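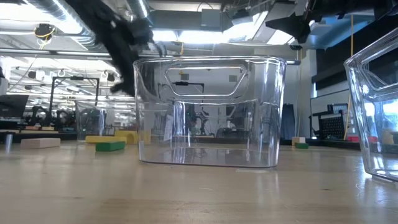

A robot arm reaches down toward a clear plastic bin on the tabletop at Werkstead.

Can a robot tidy up after my kids yet? I drove out to Werkstead in September to find out, and the short version is: sort of, if you're not in a hurry.

Werkstead has been teaching its machines to put things away, starting with blocks and see-through storage bins. I figured the blocks would be the tricky part. Nope! Zamfira Pascu, who runs the tests, told me it's the bins that give her headaches. Clear plastic is hard on cameras (all those reflections, plus whatever is behind the bin showing right through it), and a gripper that misjudges the rim by a little can knock the whole thing sideways.

I stayed for 30 tries. The arms got it right 14 times, which Pascu thought was a pretty good morning and I thought was about as good as my six-year-old. When it works, it's great to watch. The arm swoops down a lot faster than I expected, and I'm not ashamed to say I took a step back the first time.

The team has logged 2,248 attempts so far, and the software, which they call Brunateo, gets an update every few weeks. Ovidiu Toma, the engineer who looks after the arms, says wooden blocks go pretty smoothly now. Socks are next on his list, and he made a face when he said it.

So what about shops? Ida Bauerfeind manages the stockroom at Thiele, the housewares store on Stovgate, and she came along to see whether an arm could restock her shelves overnight. She's interested, but she isn't signing anything. "My people can unpack a carton in 5 minutes and answer the phone while they do it," she told me. She'd like to see it handle a stack of bins that are stuck together first, and I'm with her on that one. I can barely get those apart myself.

Werkstead plans to open its doors for another round of demos in the spring, and I've already asked for a spot.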